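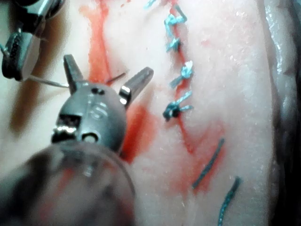 Minutes of the Bench Group Meeting, Flallden Suturing Project

23 Dec 2018
By the meeting secretary

1. Welcome and last minutes

The chair thanked everyone for coming in so close to the holidays, and for the cookies, which went around twice before we got to any business. The minutes of the last meeting were accepted with one small fix (the Mondton visit is in June).

2. The stop on run 13

Most of our time went to this, and rightly so. During a closure on the tissue pad, the left arm froze with the needle still clamped in its jaw. The right arm kept following its plan for a moment longer and pulled on the thread before the safety stop caught it. No one was near the arms and no one was hurt, for which we are all very grateful.

The log shows error 395, a lost reading from the wrist joint. The software team walked us patiently through what they know so far. Each arm watches its own joints, but a fault in one is passed to the other through the main controller, and that message got stuck in line behind the video traffic. There was a good long talk about whether this could have happened on earlier runs without our noticing, and the fair answer was that we can't rule it out yet.

The bench team also asked, very reasonably, how a person is supposed to free a needle from a frozen jaw. The present instructions say only "release by hand," and we agreed that is not good enough with a sharp point and thread under tension.

3. What we agreed

No two-arm runs until the stop signal has its own line. Single-arm work may go on with a second person at the stop button.

The wrist cable on the left arm, part 1895, goes back to Beneš for inspection. The spare from Zusdale will be fitted meanwhile.

The bench team will write a proper needle release procedure, with the power off and the thread cut first.

The software team will search the older logs for the same error.

4. Money

A separate stop line will cost $3000 with fitting. Approved, with no one against.

5. Any other business

Please label your gel pads in the fridge. The next meeting will be set once the cable report is back.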